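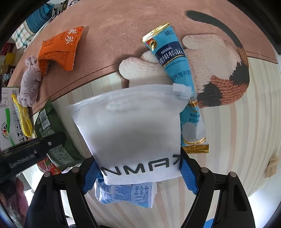
## Packing snacks in a zip bag

1. Tip everything out on the bed. All of it, including whatever has been living in your coat pocket since August.
2. Sort by what crushes. Sachets and flat packets go at the sides, biscuits in the middle.
3. Fill the bag two thirds full. It will look mean. Carry on anyway.
4. Lay it flat and press from the bottom up towards the zip – slowly, or the crumbs come too.
5. Run the slider across until 2 cm is left open, squeeze once more, then shut it.

If it puffs up again, check the corner by the slider.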